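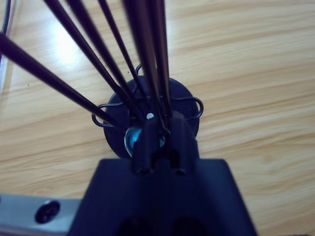 Wrist-camera view of the gripper with its fingers in among the rods of a black disc-shaped base. Photo: Pollodano

Pollodano Opens Orders for Wanent, a Teaching Kit That Lets Shop Workers Show a Robot Arm a Job by Hand or by Remote Control

Software and hand controller go on sale in December after a trial at contract assembler Mancuso

HERNLOW - Pollodano, which makes control software for small robot arms, will begin shipping its Wanent teaching kit in December. The kit lets a person with no programming background show a tabletop arm how to do a handling or assembly job, either by taking hold of the arm and moving it or by steering it from a seat nearby with a handheld controller.

Orders open Sunday through the company's website and its existing dealers.

Wanent records the position of each joint, the opening of the gripper fingers and the picture from a small camera at the wrist while the person does the job. Each pass through the job is saved as a demonstration. When enough of them have been collected, the software trains a policy for that job on a workstation supplied by the customer or on Pollodano's servers. The person who gave the demonstrations can then watch the arm try it, step in with the controller at any point and hand control back.

"Most of our customers already have somebody on the floor who is very good at the job they want the arm to do," said Modupe Bassey, product manager for Wanent. "That person usually doesn't write code and doesn't want to. We wanted them to be able to sit down, do the job through the arm a number of times, and have that be the main part of the setup."

Two ways to teach

In hand guiding, the arm's motors carry its own weight and the operator moves it by a grip above the wrist. Pollodano recommends this mode for large, simple motions such as moving trays, loading bins and placing parts into open fixtures. It needs no training beyond the safety briefing.

In remote mode, the operator holds a controller about the size of a TV remote, and the gripper follows the motion of the operator's hand. A trigger opens and closes the fingers. The operator can scale the motion down so that a wide sweep of the hand becomes a short move at the gripper. The company recommends remote mode for work in tight spots, where a hand on the arm would block the wrist camera or bump the part.

Thin parts set close together are one such case. During development, the team spent much of its time on work with slender rods that lean in toward one another above a base. The fingers have to go in near the point where the rods meet, with very little clearance on either side, and the rods themselves pass in front of the camera. People giving demonstrations in hand-guiding mode tended to push the arm off line at the last moment. The same people did better with the controller and the motion scaled down.

"You can see in the recordings when somebody slows down and thinks," said Natalina Bianchini, who runs the demonstration lab at Pollodano. "With the rods, everyone slows down at the same place, right before the fingers go in. We used to trim those pauses out of the data. Now we leave them in, and the arm slows down there too."

Bianchini's group also changed how the live camera picture is shown to the operator. Early versions put the wrist view in a corner of the screen, next to a larger picture from a fixed camera beside the table. Operators doing close work kept leaning in toward the corner. In the shipping version the wrist view fills the screen by default and the fixed view can be called up with a thumb button.

Trial at Mancuso

Mancuso, a contract assembler of lighting and display hardware, ran a pre-release version of Wanent on its day shift. Assemblers there taught the arm to pick, turn and seat parts on a wooden work surface, using the same tables the company uses for hand assembly. No special flooring or cage was added, and the arms ran at reduced speed with a light curtain at the front of each table.

Over the trial, Mancuso's assemblers recorded 3000 demonstrations. The median job needed 272 before the arm's results passed the shop's own inspection. Setting up a new job, from clearing the table to saving the first demonstration, took 55 minutes on average.

Not every job worked. Parts with a high shine gave trouble on the tables by the windows, where glare moved across the surface during the day, and Mancuso ended up collecting extra demonstrations in the morning and again in late afternoon for those jobs. Soft wire parts that spring back when released were taken off the list, and the shop still does them by hand. Pollodano says it is working on both but isn't promising a date for either.

The trial also led to a change in how demonstrations are graded. Assemblers asked for a way to mark a pass as bad without stopping to explain why. Wanent now has a discard button on the controller - one press drops the pass that just ended, and a long press keeps it but flags it for review.

"Somebody sneezes, somebody walks by and asks a question, and that pass is no good," Bassey said. "They know it right then. If they have to go to a keyboard to say so, they'll let it go, and it ends up in the training set."

What's in the kit

The Wanent kit includes the hand controller and a spare battery, the wrist camera with its bracket and cable, a grip for hand guiding, a foot pedal for starting and stopping a recording, and a license for the software on a single arm. It does not include the arm or the gripper. Pollodano publishes a list of supported arms and two-finger grippers and will add to it after release.

The software stores up to 300 demonstrations per job on the controller's base unit without a network connection. Larger sets are moved to a workstation over a cable or the local network. Customers decide whether any recordings leave the building. Training on Pollodano's servers is off by default and has to be turned on separately for each job.

Recordings can be exported in an open file layout that includes joint positions, gripper opening, camera pictures and time stamps. University labs and companies that train their own models may use the kit for collection only, under a lower-priced license.

Training and support

Pollodano will hold day-long classes at its Hernlow demonstration lab for buyers and their operators. The class covers both teaching modes, camera placement, how to vary the starting position of parts from one pass to the next, and how to tell when a job needs more demonstrations. The company asks that at least one person who does the job by hand attend.

"If only the engineer comes, we end up teaching the engineer to do the assembly first," Bianchini said. "That's a long day."

Customers who took part in the pre-release program will receive the shipping version of the software at no charge. Their existing demonstrations will carry over, though policies trained on the older version will need to be trained again.

Pricing is available from dealers and depends on the arm and the type of license.

About Pollodano

Pollodano develops control and teaching software for small robot arms used in assembly, packing and lab work. The company is based in Hernlow, where it also runs its demonstration lab.

Media contact
Pollodano Press Office, Hernlow
Interviews with Modupe Bassey and Natalina Bianchini can be arranged through the press office. Visits to the demonstration lab are by appointment.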